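Undmont Boards > Automation > Rules, Standards & Good Practice

Thread: Resetting the task board between trials -- who else writes this down?

slowjog_marl
Posted Saturday, May 14, 2022

We are six people sharing one arm and one task board, and we have four opinions on what "reset" means. The draft rule says every trial begins with both sliders at a written value, both toggles at Off, every plug in its home socket, and the arm parked clear of the board. It fits on an index card. The argument over it has filled a notebook.

My complaint is with the word "home." Half the logs from February say "sliders home" and I can't tell what number that was. Could have been 1. Could have been wherever Remedios likes them.

r_figueroa
I like them at 3. It's in my log. Somebody has to read the log.

slowjog_marl
Your log says "usual."

pinchpoint
We had this at Odisach. The rule that finally stuck was one line: no adjectives in the start state. A number, or On/Off, or a socket name. "Usual," "home" and "normal" get the trial thrown out. We threw out 18 in the first week and after that people learned to write numbers.

Second thing, fix the board's position. Tape on the table, two corners. If the board can wander, your slider value is fine and your approach is still different every time.

slowjog_marl
Tape is where I lose the room. Two of us want the board moved on purpose between trials so the arm doesn't get credit for memorizing a table. From our bench: 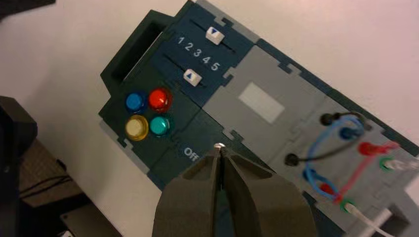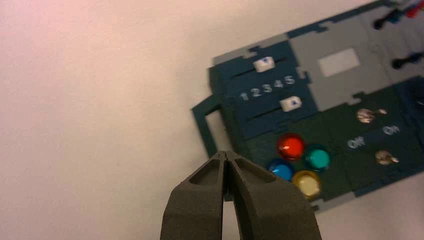 So do I write the rule for fixed placement or for moved placement? I'd settle for a rule that makes people say which one they did.

pinchpoint
Fixed. You can't compare anything otherwise.

gus_on_nights
Disagree. Fixed placement tells you how well the arm works on that piece of tape. We ran 200 trials on tape at Wako and got a beautiful success rate, then somebody cleaned the table. Move it, but move it from a list you wrote before you started. Picking the angle by mood is how you end up with the easy angle after lunch.

pinchpoint
A list is just tape with extra steps.

gus_on_nights
Yes, and the extra steps are the good practice part.

r_figueroa
Can we also have a rule about the stop button? I don't care what angle the board is at if the person moving it has their hands under a live gripper. Arm stopped, then hands in, then board. I've watched people do it in the other order while explaining repeatability to me.

slowjog_marl
That one goes at the top of the card. No argument, which for this group is suspicious.

nundow_dan
At Nundow we make a second person read the start state out loud before the run. Slow, mildly humiliating, works fine.

pinchpoint
Who checks the second person?

nundow_dan
Please don't.

slowjog_marl
Draft 2 of the card: stop the arm before hands go in. Numbers only for sliders. Toggles by On or Off. Placement from a written list, and fixed counts as a list of one, so pinchpoint can keep the tape. Comments by Wednesday, and Remedios, "usual" is not a comment.

r_figueroa
3.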